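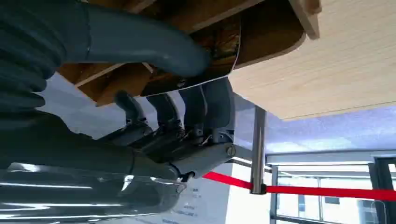
*The hand reaching up under a wooden table, fingers open to view at the joints.*

## Participants wanted for our March open day

Brorberg is looking for 54 people to take part in the robot demonstrations at our Lunde workshop. You don't need any background in robotics. We want people who use tables, chairs and cupboards at home and can tell us what they think.

**What you'll do**

Each session runs for 3 hours, starting at 9:30 am or 1:30 pm. You'll watch the robot work on and around furniture, stay behind the red belt while it is moving, and fill in a short form after each run. Later you'll give it simple spoken instructions, with an operator beside you. There is time for questions - the technicians are happy to answer them.

**Who can apply**

- You are 18 or older.
- You can stand for up to 20 minutes at a time. Chairs are available between runs.
- You are comfortable being filmed. Footage is used by the Pluveck project team only.

We'd especially like to hear from people who use a wheelchair or walker, and from anyone who has worked in furniture assembly or removals.

**Payment**

Participants receive $200 for the session, paid by bank transfer. Parking is free behind the building. Lunch is provided for both groups at 12:45 pm.

**How to apply**

Fill in the form at the front counter or ask for one by email. Tell us which session suits you and list any access needs. Vilgot Løken organises the groups and will reply to everyone, including those we can't fit in. Please wear closed shoes on the day and tie back long hair.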